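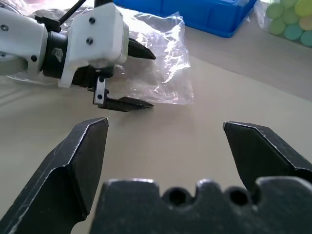 **Figure 2.** Work table with pale top, Urmont site.

### 3.2 Table surface and wear

All sorting and folding tasks in the study were done on tables with a pale top. We chose this color after early trials at Plarthorpe, where people working at dark tables took longer to find small items such as buttons and clips. The table at the Urmont site (Figure 2) was in use for the whole study. The tables at the other two sites were replaced once, in December, when the rooms were refitted.

Surface wear was rated by hand at the start of each work block. The rater wiped the top with a damp cloth, let it dry, and then checked it under a desk lamp held low at one side. Marks that could be felt with a fingernail were logged as scratches. Marks that could only be seen were logged as scuffs. Stains were logged separately and left out of the wear score. Saqib Baloch rated all tables at Urmont, and a second rater repeated the check on a subset of 388 work blocks.

Over 2000 work blocks were logged across the three sites. Of these, 900 came from Urmont, where the room was open in the evening as well. Scratches were most common near the front edge, where people pull boxes and trays toward themselves. The middle of the table showed mainly scuffs. This agrees with the pattern Qureshi found for kitchen counters, although those tops were darker and scratches may have been easier to see.

Wear had little effect on sorting time. It did affect folding: thin cloth caught on deeper scratches, and people tended to move the work to a smoother part of the table. The Gokeo mats used in the second phase covered the front edge only, and folding times with the mats are given in Section 4.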